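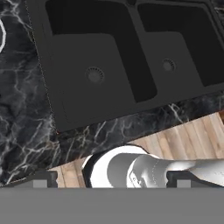 Showing a simulated kitchen task at an open day: what should visitors be told?

Posted by Tikau Outreach Office

Our department will hold its open day on 25th April. The robotics group wishes to present its dishwashing work on a large screen in the main hall, in simulation only. The material consists of computer-rendered views of a robot arm at a kitchen sink, with a pan and a sponge. We expect 600 visitors, many of them families with school-age children. 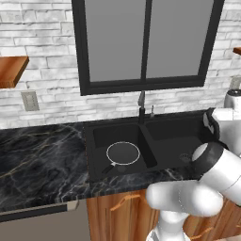 Simulated kitchen with the arm at the counter and a pan in the left basin.

We request advice on two matters. First, is a simulation suitable for a general audience, or will visitors feel that they were promised a robot? Second, how long should each presentation run? The hall must be cleared between groups, and the program has already been sent to the printer with the title "Robots at Work in the Kitchen."

Buken_Events

A simulation is suitable provided that the program states it plainly. Our institution held a similar event in January and received several complaints, all of them concerning the title in the program. I would recommend a printed correction at the entrance.

As to length, eight minutes per group was sufficient. Younger visitors lost interest in the arm's joints fairly soon but asked a great many questions about the gripper and whether it could
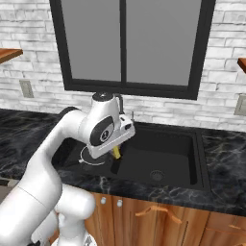
hold other things from the kitchen. The presenter should therefore leave time at the end and have a few simple answers prepared. Please also confirm that the screen can be read from the back row.

Agudelo

Check the projector. Ours was 2000 lumens and the black sink could not be made out with the hall lights on.

Cesix Visitor Programs

I agree with the first reply on the wording. I would add that two views of the sink, shown side by side, are easier for the public to follow than one view alone.
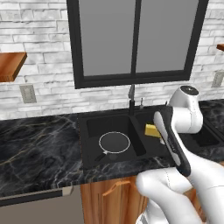
Rendered view with the sponge in the right basin and the frying pan in the left.

Staff at the door should be given the same wording as the presenter. At our last event they were not, and visitors were directed to a laboratory that was closed.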